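Suqin Li on "Brokdale," her slow little ghost picture
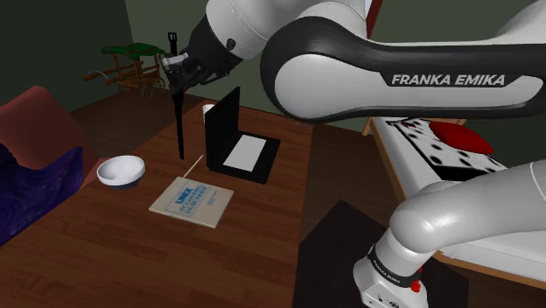
Erasto Nyanda

Suqin Li is on her second coffee and wants to talk about the ending. Can't, spoilers. So we start with the house.

"Ilgate was the only place we could afford," she says. "Cold. No heat in January. You can hear it in the voices."

Brokdale follows a widow, Mrs. Feng, who rents out a room to a man she may have burried. 60 shooting days, 4 of them lost to snow. First cut ran way too long.

"My editor hated me. Fair enough."

Influences? She shrugs. Old radio plays, mostly. Her aunt's stories too.

Next is a comedy, Fondeck, set in a bank. No ghosts in it. "Maybe one," she says, and goes to find her coat.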